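Visit report: Prantl, data collection floor
March 5, 2018

The purpose of the visit was to see how Prantl gathers demonstrations for its tabletop manipulation policy before we commit to a format for our own. Shufen Ye met us at the door and went straight to the collection stations, which suited both of us from Nuralska.

The task under collection involved a spoon, a bowl of rice, a tray and a small steel cup. A person drives the arm through each episode, and the joint angles, gripper opening and video are logged together. The dataset held 1698 accepted episodes on the morning of our visit. The goal is to have the first full training run finished by July. 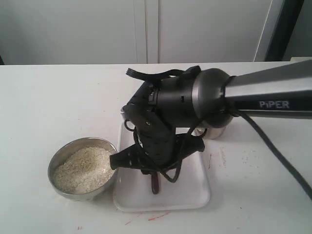

Nuralska Manipulation Group

An episode opens with the arm clear of the objects and closes when the operator presses a pedal. Anything after the pedal is dropped. Operators are told to move at a steady pace and not to correct small errors twice. If a grasp fails, one retry is allowed and the episode is tagged as a recovery. Recoveries are stored in a separate folder and mixed in at training time, at a ratio Shufen Ye did not want to give.

Object positions are changed between episodes from a printed list of 23 layouts. We asked whether random placement would do the same job. The answer was that operators asked to place things at random tend to return to the same few spots, and the list fixes that cheaply. 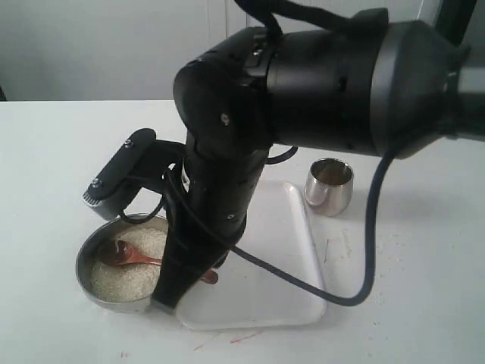 Gripper at the rice bowl, spoon lying in the rice.

Rice was chosen because it shifts under the spoon and the starting state is never quite repeated. It also gets on the table. Stray grains are left where they fall until the end of a block, so that the policy sees them.

Review is done the same day. A second person plays each episode at double speed and marks it keep, recovery or reject. Almost 97 percent pass. The most common fault is a late pedal press, followed by a dropped video stream. Time alignment between the streams is checked by script, and any episode with a gap longer than two video samples is rejected without review.

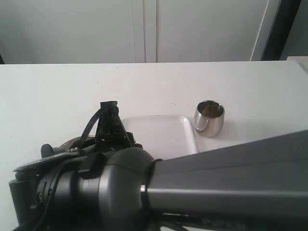

Yoga Entili thought the pass rate was too high to be useful, and said that a reviewer who rejects so little should be given a stricter rule for hesitation before the grasp. Shufen Ye agreed to send us the current rule in writing. We will score a batch of our own episodes against it before the next call.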